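Putting the black jacket away

2/26/25

The cold has let go a little and I have started on the winter coats. I do this every February, a bit at a time, and every year I forget how I folded things the year before. So I am writing it down. If you only want the folding, skip the first few paragraphs.

My closet is small. The apartment has one proper closet and I share it with the vacuum, the ironing board and a box of extension cords. The rod will take the everyday clothes and that's all. Anything I won't wear for a few months goes into a fabric storage bag under the bed, and the bags have to be flat or they don't slide in. I measured the gap once and wrote the number on a piece of tape on the bed leg, and the tape has since fallen off. It's a low gap.

The bags are from Fliton, the housewares place out past the tile warehouse. I bought 2 of them. They have a clear top and a zipper that goes around three sides. The zipper on one sticks at the corner and I rub a candle stub on it. I would buy them again, but I'd look at the zippers in the store first.

I used to use the vacuum kind, where you suck the air out with a hose. They work fine on blankets. With padded jackets I didn't like the result. I had a gray one that spent a summer that way and came out thin, and two rounds in the dryer didn't bring it all the way back. Now padded things get folded by hand and laid on top, with nothing heavy over them.

The black jacket is the one I wear the most. It goes to the store, to work, to the laundry room and once to a wedding when my good coat was at the cleaner's. I bought it secondhand at Henriques, which is half alterations shop and half racks of things people never picked up. It has a stand-up collar and silver snaps, and the snaps are what sold me. I have had bad luck with zippers.

Before it gets folded it has to be clean. I don't put anything away dirty anymore. Collar grime you can't see in February is a yellow line by October, even on black, where it shows up more as a shine. I go over the collar and cuffs with a washcloth and dish soap, then wash the whole jacket cold on gentle with the snaps closed. I dry it low with a couple of clean tennis balls. It takes a long time. I feel the padding with my fingers, along the seams mostly, and if there's a lump I run it again. Then it hangs on the shower rod overnight with the bathroom door open.

Check the pockets before the wash and again before you fold. I once put away a coat with half a roll of mints in it.

For the folding itself I use the bed. I have tried the kitchen table, but it's too narrow for a padded jacket and the sleeves slide off both ends. The bed is the right height if I stand at the foot, and the bedspread has some grip to it, so the fabric stays where I put it. Make the bed first. Pull the spread tight. A wrinkled bed gives you a wrinkled fold.

I lay the jacket down on its back with the collar pointing away from me and smooth the body out to the sides. Then one sleeve comes in and goes straight down the middle. 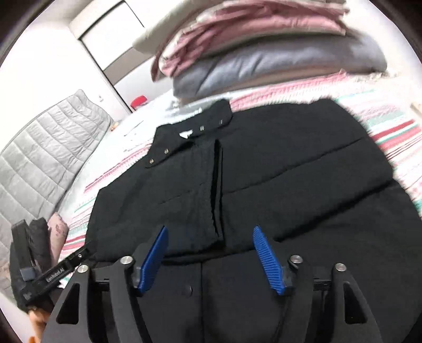 I used to cross the sleeves over the chest the way stores do with shirts. On a padded jacket that makes a hump right in the center, and the hump is what catches on the bed frame. With the sleeves running down the length of the body you get a longer, lower shape. The second sleeve goes beside the first one. It doesn't go on top of it. If the sleeves are too long and hang past the hem, turn the cuffs back.

After that the sides come in, left and right, until the whole thing is a little narrower than the bag. I press down with my forearms, starting at the hem and moving up toward the collar, and let the air go out of the neck. Don't lean your full weight on it. You only want the air out. Then the bottom third goes up, and it gets folded once more so the collar is on the outside. I like the collar on the outside because I can tell the jackets apart through the clear top, and because the collar keeps its shape better when nothing is folded over it.

About snaps. I have gone back and forth on this. Closed snaps keep the front lined up and make the first fold easier. But if you close them wrong, one off from where they should be, the front twists and you won't see why until you're at the last fold and one corner is sticking out. Open snaps let you lay each panel separately. What I do now is leave them open while I get the back and shoulders flat, then decide. If the front wants to lie down by itself I leave it alone. If it keeps springing up I close the top and the bottom one and leave the middle.

The front of this jacket usually springs up. The panels get air under them and one side will stand in a loop while the other lies perfectly smooth. When that happens I stop pushing at it. I pick the jacket up by the shoulders, give it one good shake, and lay it down again from the collar first. It's faster than trying to chase the fold with your hands. I have wasted a lot of time patting. 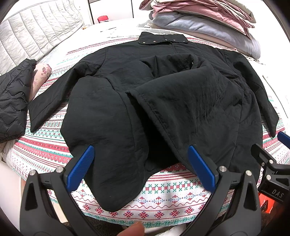 The black jacket laid out, front open, with the sleeves out at the sides.

The bedspread gets asked about when people come over, so I'll say something about it. It's white with bands of red, green and blue, and a row of red stars or flowers near the bottom. I call them stars. I found it at the Birkar market at the end of a Saturday, when the sellers want to pack up. It washes well on cold. The first time, I put a white towel in with it to see if the red would run, and the towel came out white. I fold the spread in quarters when I wash it and it goes in the dryer only until it's damp, then over the back of two chairs.

It's also useful for this job in a way I hadn't planned. The bands run straight, so I line the hem of the jacket up with one of them and I know the jacket is square. If the hem is crooked to the band, the shoulders are crooked too. I did the same thing with floorboards in my old apartment, which was hard on the knees.

Other things I fold differently:

Wool coat. It doesn't get folded at all if I can help it. It stays on a wide hanger at the back of the closet in an old cotton pillowcase with a hole cut for the hook.

Fleece. Roll it. Fleece doesn't care.

Scarves and hats. These go in a pillowcase, and the pillowcase fills the empty corner in the second bag. I turn the hats inside out.

Gloves. I clip each pair with a clothespin. I've lost too many singles.

Rain shell. I leave it out. It rains here until June and I don't know why I ever packed it.

I put cedar blocks in with the wool and nothing in with the padded jackets. I tried lavender sachets from Otum for one summer. They smelled nice in the store and very strong in October, and I wore lavender to work for a week and a half. The sachets are in the car now.

One more thing about the bags. Write on a card what's inside and put it under the clear top, facing up. You'd think a clear top would be enough, but under a bed in bad light every dark jacket looks like every other dark jacket. Mine says "black snap jacket, fleece, hats" in marker on the back of an envelope.

I'm not zipping the bag yet. It will be cold again at least once before spring, it always is, and I don't want to pull everything out from under the bed for one frosty morning. The jacket will sit folded on top of the open bag on the bedroom chair through the middle of next month. If I haven't touched it by then it goes under.

Next on my list is the shoe shelf by the front door. The boots need to be cleaned and stuffed with newspaper, and I've stopped getting a newspaper, so I've been saving the packing paper from deliveries. I have enough for the tall pair. The short ones will have to wait for another delivery.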